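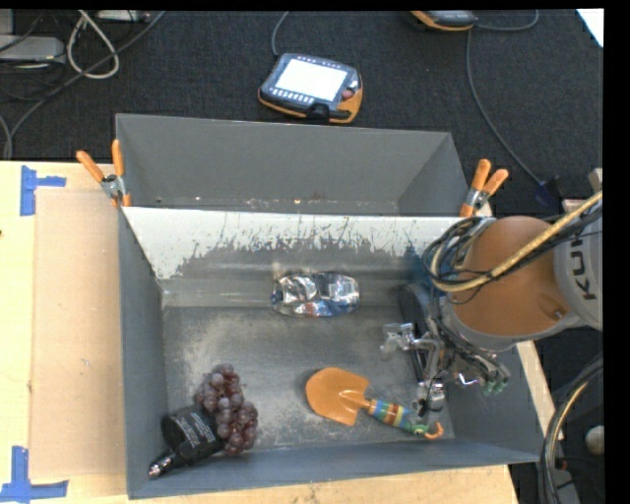 Two gray bins held one behind the other with spring clamps.

How a Spring Clamp Holds Things Together

A spring clamp is a tool that squeezes. It has two handles, two jaws, a pivot and a spring. The clamps on these bins have orange handles and orange jaw tips, with metal in the middle.

The parts

The pivot is the point where the two halves of the clamp turn. The spring is fitted at the pivot and pushes the jaws closed. When nothing is pressing on the handles, they spread into a V.

How it works

Each half of the clamp is a lever. Squeeze the handles and the jaws open. Let go and the spring closes them again. Your hand does the work of opening — the spring does the work of holding.

What keeps it from sliding off? The answer is friction, a force that resists sliding when two surfaces press together. A stronger squeeze gives more friction. Many clamps have soft tips for the same reason.

Why use two?

One clamp in the middle of a long edge lets the ends swing a little, like a door on a hinge. A clamp near each end stops the swing. The clamps in the photo are at the left and right ends of the line where the bins meet.

Try it

You need two shoeboxes and two clothespins. A clothespin is a small spring clamp.
1. Put the boxes side by side and pin the rims together in the middle.
2. Push one corner gently. Watch the gap.
3. Move the first pin to one end and add the second pin at the other end. Push again.

Words to know
Jaw: the part that grips.
Lever: a stiff bar that turns around a point.
Pivot: the point it turns around.

Text: Réka Bíró. Checked by Carter Gosselin.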